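Stikside Basketball Film Project
Progress report to the Orozco Fund
Prepared by Zeyu Su
Period covered: September to 16th January

Status

The project is scanning, repairing and cataloging the 16 mm game film of the Bruvamville amateur basketball league. The collection as delivered holds 125 reels. At the close of the period 83 of them had been scanned and checked. A further 11 have been set aside for treatment, and the remainder are in the queue in the order given in the original work plan. Spending is within the approved budget on every line except storage, which is covered below.

Scanning

Reels are inspected by hand, cleaned, and run through the scanner once at full resolution. The raw scan is kept untouched and all repair is done on a copy. Most reels run for around 11 minutes, which is short enough that a whole half rarely fits on one. Where a half was split between reels, the joins have been made in the catalog only. The files themselves stay separate so that each matches a physical can.

Shrinkage was the main cause of delay in the first part of the period. Shrunken film does not sit properly on the sprockets and the picture jumps. We changed to the sprocketless gate, reduced the speed, and rescanned the reels that had already failed the check. The reels set aside are either too warped for this gate or have torn perforations through much of their length. They need flattening or splicing before another attempt. A quote for this work has been requested.

Image repair

Repair is done in two passes. The first corrects exposure, which varies a great deal between gyms and sometimes within one game when the camera operator changed seats. The second removes scratches and dust. The second pass is automatic, with a person reviewing the output.
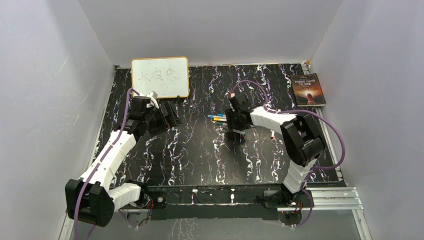

The scratch filter is now accurate on plain footage and less so on footage with busy backgrounds. It searches for thin, light marks that run up and down the picture, which is the form most film scratches take. It has difficulty where the thing being filmed has marks of the same kind. The black tabletop here has white veins that run mostly vertically, and a surface like it would be a hard case for a filter that works on one picture at a time. In our material the same fault shows up on striped warm-up shirts and on the cords of the net, parts of which were erased in early tests. The filter now compares each picture with its neighbors and leaves a mark alone if it moves with the player or the net. A scratch normally holds its position across the film while the picture behind it changes. The revised setting has been applied to all scans in hand. Review time has gone down, but slow shots from a tripod still have to be checked by eye — if the camera and the subject are both still, the comparison gives the filter nothing to work with.

Catalog

Records are entered in Zellell. Each record carries the teams, the gym, the season, the condition of the reel, and the final score where it can be confirmed. Labels on the cans are unreliable. Several name the wrong opponent, and two cans had their contents swapped. Scores are taken from the scoreboard when it is legible and from league score sheets when it is not. Where neither source is available the field is left blank.

Player names are being added from rosters. Jersey numbers were reused within a season on some teams, so a name is entered only if the roster is dated close to the game. This is slower than planned and will not be finished for every season.

Rights and access

The league has confirmed in writing that it holds the rights to footage shot by its own operators. A small group of reels was shot by parents and donated later, with no paperwork. Those scans are held offline until permission is obtained. Halftime music recorded on the sound reels has been muted in the public copies and kept in the preservation files.

Storage

Storage costs are above plan. The raw scans are larger than estimated because the sprocketless gate captures the full width of the film, including the edges. We propose to keep the edge area, as it carries the film stock codes used for dating. The difference can be met from the travel line, which is largely unspent. Approval for this transfer is requested.

Work for the next period

Scanning of the queued reels continues under the current settings. Treatment of the damaged reels will start once the quote is accepted. Public copies will be released by season, oldest first, after the catalog records for that season have been checked against the score sheets.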